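Nemell Tabletop Chores, data card

Version of Tue 3 October. Maintained by Ishbel Buchanan, Fovside.

Summary

Nemell is a small collection of recordings for people who ask if a low-cost arm can help with chores at home or in a small shop. The chores are simple: pick up a thing, put it on or next to another thing, clear the table. It has 2,660 episodes, and 496 of them are kept apart for testing.

What is in an episode

Joint positions, gripper opening, one color video and a short sentence with the task, for example "put the cap on the block". The sentences were written by hand and some have small spelling errors. We left them as they are – a person at home also makes errors.

Splits

The test part has 200 episodes with objects that are also in training and 296 with new objects. Please report the two numbers separately.

Known problems

In 157 episodes the gripper signal comes late against the video. They are listed in late.txt. The loader from Wandosico skips them by default, but the older Thibodeaux loader does not. Episodes recorded before February have no task sentence.

Cloth is almost absent. Do not use this set to say something about laundry.
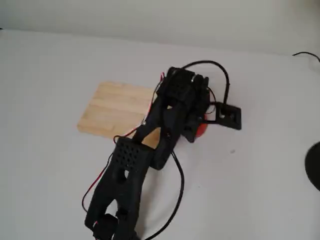 Can an arm of this price clear a kitchen table without a person near it?

Not yet. It can manage a few known objects in known places, but a cup moved by a hand's width is often enough to make it fail, and then someone must come and start it again.

Contact

Write to Ishbel with the episode number and the loader version. Corrections to the task sentences are welcome – please send them as one plain text file.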